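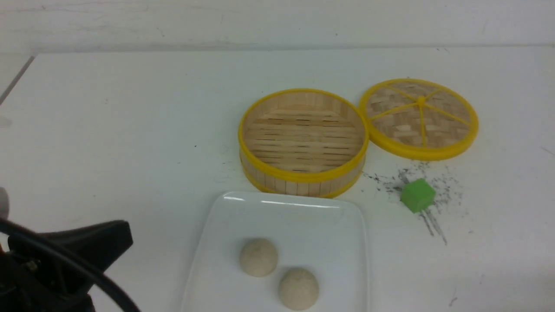 I Bought the Steamer With the Yellow Rims

I have wanted a bamboo steamer for years and years, and for years and years I have talked myself out of it because our kitchen has one decent cupboard and it is full. Well! I caved. I was in Samir (the big housewares and grocery place out past the Limura exit, the one with the good tea aisle) to buy dish soap and a bag of rice, and there was a stack of steamers at the end of the row, and one of them had yellow rims. Bright yellow! I have never in my life seen a steamer that wasn't the plain tan all over, and I stood there holding it for so long that a woman had to ask me to move so she could get to the woks.

So now it lives with me, and I love it, and this post is going to be long.

First of all, the looks. It's a round, shallow basket with a yellow rim at the top and another yellow band at the bottom, and the lid has yellow spokes coming out from a little hub in the middle, like a wheel. I keep leaving the lid off to one side so I can see it. My old method for steaming was a metal colander balanced in a soup pot with a dinner plate on top, and I can tell you I never once left that out on the table to look at.

Getting It Ready

The label said to rinse it and then steam it empty before cooking anything, so I did. I used warm water and no soap (bamboo drinks soap right up and then your dinner tastes like it) and a soft brush for the gaps in the floor. Then I set it over simmering water with nothing inside for 22 minutes. Why 22? That's how long the radio program had left. The whole kitchen smelled like a hayfield — in a good way, I thought, although opinions in this house were mixed.

After that it has to dry all the way through, and I mean all the way. Stand the basket on its side and the lid on its side next to it, somewhere with air moving. I lost a bamboo tray to mold once, back in February when the windows never got opened, and I am not going through that again with this one.

What It Sits On

This took some figuring. My wok is too small for it, so the steamer sat down inside the curve and the bottom edge got wet. My big skillet was too wide and the steam went everywhere except up. What finally worked was the old Wulteck stockpot, which has a lip exactly wide enough for the bottom band to rest on. I have had that pot since my first apartment and mostly used it for corn and for soaking stained shirts (not at the same time!), and it makes me so happy that it has a real job now.

If you are shopping for one of these, measure your pots before you go. Write it on your hand. I did not, and I got lucky.

How much water: enough that it won't boil dry, not so much that it bubbles up through the floor. In the stockpot that's up to the second rivet, which helps you not at all, but I'm writing it down for myself too. I put a kettle on the back burner so the top-ups are already hot.

What I've Made So Far

Carrots were first, cut on the slant, and they came out sweeter than I get them any other way. Then green beans. Then a sweet potato in thick coins, which took forever and was worth it. I put a bit of butter and black pepper on those and ate them standing up.

Then I got brave and made buns. I should say that I am a confident bread baker and a very unconfident bun maker. Mine leaned. A couple of them opened on top in a way the recipe did not ask for. But they were soft and puffy and white and hot, and I filled them with mushrooms and scallions and a spoonful of the Skindia plum sauce I've been stretching since summer, and they were gone before I had sat down properly.

Line the basket! Cabbage leaves if you have them, because then you get to eat the cabbage too. Parchment works if you poke holes in it. I skipped the liner on one bun to see what would happen and what happened was that I was scraping dough out of the slats with a toothpick at bedtime.

The White Dishes Finally Make Sense

Now for the other half of my enthusiasm. I have a weakness for plain white dishes, especially the rectangular kind with soft corners, and I've been teased about it plenty, on the grounds that nobody needs that many rectangles. But a steamer straight off the pot is dripping underneath, and it needs somewhere to go, and a rectangle fits between the basket and the edge of the table so much better than another circle does. Buns can come straight out onto it with no chasing them around. I use a low rim, because tongs and high sides don't get along.

I like the white against the yellow too. I thought about getting something patterned to go with the steamer, and I even had a blue flowered platter in my hands, and I put it back. With a white table and white dishes the yellow gets to be the loud one.

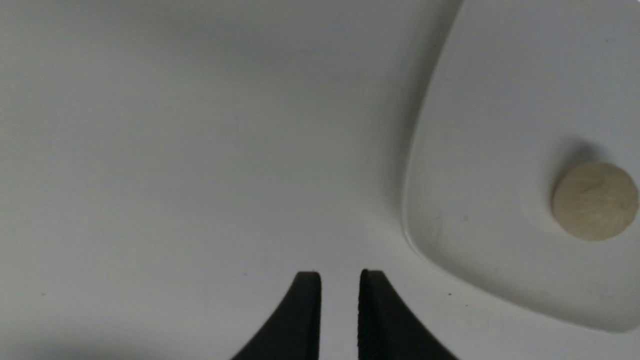
White dish, one beige round, soft light.

I had a little afternoon of setting things out on the table and moving them around before I cooked anything, which I recommend to everybody. You learn a lot. I learned that the lid wants to be on the right because I'm right-handed and that's where I drop it. I learned that the serving dish goes in front, close up, or I will dribble water all the way across. And I learned that I own too many small round things, which I've known for a while.

White does show everything, I'll give you that. Every smudge and every scuff. I have come around to not minding. A paste of baking soda and water takes most marks off my dishes, rubbed with a finger and left to sit while you do the rest of the sink, and the ones that stay, stay. The table gets a damp cloth and then a dry one.

Where It All Lives Now

The cupboard problem did not go away just because I was in love. I took everything out on Sunday morning and had a good hard look. Out went the fondue set (two forks left, and neither of them matching), the plastic cake carrier with the cracked latch, and a salad spinner that had quit spinning. That opened up the whole middle shelf! The steamer sits there with the lid leaned behind it so air can get in, and the white rectangles stand on edge in an old letter rack, which was my one clever idea of the month.

My recipe notebook is getting a steaming section too. It has 100 pages and I'm down to the last few, so it's going to be small handwriting from here on. So far I've got the carrots, the beans, the mushroom filling, and a page that just says LINE THE BASKET.

Next I want to try a whole fish, if I can find one short enough, and some kind of egg custard in little cups. Also dumplings, although I'm nervous about the folding. If you have a filling without pork in it that you swear by, please leave it in the comments. And if anybody knows a good way to reheat leftover buns so the bottoms don't go gummy, I'd love that too — I tried a damp paper towel and the microwave and got three good ones and one hockey puck.

The carrots are on again tonight, with ginger this time. I'm off to fill the kettle.

Contact | Copyright, all words and photos mine, please ask before borrowing | Back to top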